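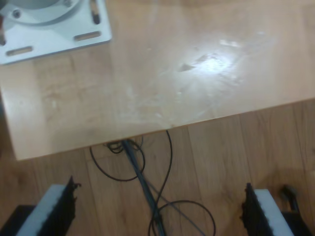 Melside Family History Club – Members' Help Board

Writing an obituary for my aunt when the family can't agree on the dates. What do I put?

Hi all, I usually just lurk in the census threads, but I've been handed a job and I'm a little stuck. My great-aunt passed in May and I'm the one who "does the family tree stuff," so naturally I'm the one writing the obituary. I've never written one. I've read hundreds of them, because that's how I found half my Parri cousins, but sitting down to write one is a whole different thing.

So, problem one. Her birth year. Her marriage certificate says one thing and her baptism record says a year earlier, and my mother swears by the marriage certificate because "that's what she always told people." I know exactly why she told people that (her husband was younger and it bugged her) but I don't think I want to settle it in the newspaper.

Problem two is survivors. She had two marriages. From the first one there's a son who hasn't been in touch with most of the family for around 20 years. From the second there are two daughters, and then there's a stepson, Feretti side, who drove her to every single appointment at the end. One of the daughters doesn't want the first son listed at all. I think that's wrong, and as somebody who uses these things for research it makes me itch, but it isn't my mother we're talking about.

Problem three, length. The paper charges by the line after the first 36 and I'm already way past that. My draft has her whole working life in it, the bakery, the bowling league, the trip where they lost the luggage and she wore my uncle's shirts for a week. I don't want to cut the shirts.

The service isn't until the cousins can fly in so I have a little time, just not a lot. Any advice from people who've done this? Especially the birth year. Thanks in advance, and sorry this got long!

3 answers

First, I'm so sorry about your aunt. She sounds like a hoot.

I've written four of these now, two for my parents and two for in-laws, and I keep a folder of ones I liked. Taking your problems in the order that they'll cause you grief:

Survivors. List the son. I'd go to the daughter before you send anything in and just read it to her over the phone, the whole paragraph, so she hears him as one name in a row of names and it isn't a big announcement. When I did my father's we had a half-sister nobody spoke to, and my brother was dead set against it, and when he heard it out loud he said "oh, well, that's fine." If she still says no, the usual way out is "She is survived by her children and stepchildren" with no names, and then you go straight to grandchildren. It's a bit cold but it's true, and he's in there. What I would not do is name everyone except him. People clip these and keep them in Bibles. He may read it himself, you know?

Put the stepson right alongside the others. "Her children" and then all the names is perfectly okay if that's how she talked about him. If the daughters want "stepson" written out, write it out, and maybe add "and devoted caregiver." Ask him first, some men would hate that.

Birth year. You don't have to give one! Plenty of obituaries just give the age, and plenty of the older ladies in my folder don't have that either. "Born in Jokberg to" and the parents' names gives future researchers a place and two people to go on, and anyone who cares can pull the baptism record same as you did. Do check what's on the death certificate, though, because the funeral home will likely fill in the age from that if you leave it blank, and then you've got your mother on the phone.

Length. Write two. Short one for the paper with name, age or not, town, parents, survivors, service details, where to send donations. Long one for the funeral home's website, where mine didn't charge for length (ask yours). The shirts go in the long one. Then print the long one and hand it out at the lunch. I ran off a stack for my mother's and people took them home for relatives who couldn't make it.

One more thing and then I'll hush. Have somebody who didn't write it check every name. I spelled my own nephew wrong.

– Judit Gulyás

just leave the year off. my grandmas stone has the wrong one and we all lived. also call the paper, ours charges extra for a photo and you dont find out until the bill comes

Going to disagree a little on the birth year. I get keeping the peace, but I've lost weeks to obituaries with no age and no year. If you leave it out of the paper, please put a note in the family file with both dates and where each one came from. I found a Parri line in a parish register that starts in 1643, and the priest wrote down two different birthdays for the same child and a little remark about the father being unsure. I was so grateful to him.

On cutting lines for the paper: drop the middle names of the grandchildren, drop "peacefully surrounded by," and give in-laws in parentheses after the spouse, like Ann (Tom). That got me down by 7 lines on my uncle's. You might even squeeze in the bowling league.

Also, leave out her street address and her mother's maiden name if your relatives use it for bank passwords. I hate saying that as a genealogist.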